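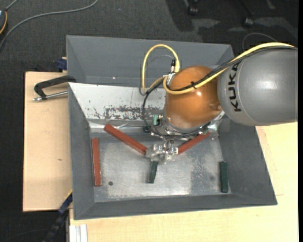

Bar picking, bin 2

Five painted bars in the gray bin, three reddish-brown and two dark green, with the KUKA arm reaching in from the right and the gripper down among them. The white panel at the back is scratched and chipped, mostly along its lower part.

About this gallery

Jutska is our project for collecting grasp examples at the Pruton workshop. Each example is one attempt: camera view, arm position, gripper command, and a label for the result. As of 16 October 2020 the set holds 3039 attempts, failures included. The learning system trains on all of them.

How a session runs

Remo Zanetti places the bars by hand and changes the layout after every attempt. A session is 17 layouts. Elżbieta Domański checks the labels the same day and marks any she wants repeated — usually the ones where two bars were touching.

Bars lying close to a wall are still short on examples. We plan to add more of those in December, along with single-color layouts.

Using the pictures

Gallery pictures may be reused with credit to the Jutska project. The full set is separate from this page — write to Henryk Bielecka for access and say which bin you need.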